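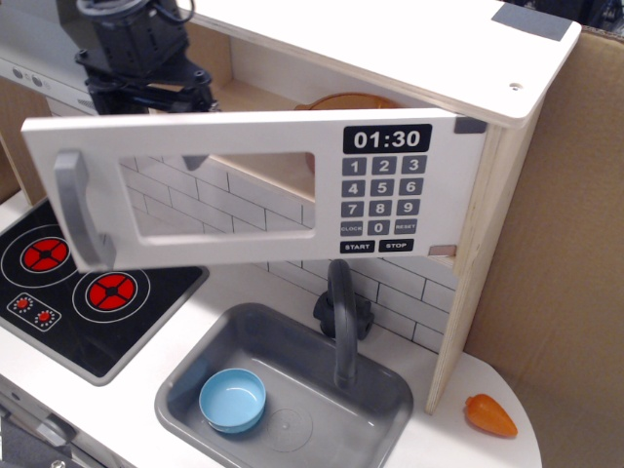
Does the microwave door on a play kitchen need a magnetic latch, or will a friction catch do?
A magnetic latch is the better choice if the door is opened many times a day – a friction catch wears and the door starts to hang open.

Re: [playroom-repair] Microwave door latch
January 2021

> The door on our Gerdale kitchen will not stay shut. I refitted
> the hinge screws in October and it held for 2 weeks. Is the
> catch at fault, or the hinge?

Most likely the catch. Close the door slowly and check whether the two parts meet flat. If they miss, loosen the screws on the catch, shift it toward the magnet and retighten by hand. A power driver will strip the holes in plywood.

If the hinge screws turn without biting, fill the holes with glue and a sliver of softwood and let them set overnight before refitting.

Plokau lists a replacement latch as part 998. I have not tried it on a Gerdale door – measure the screw spacing first.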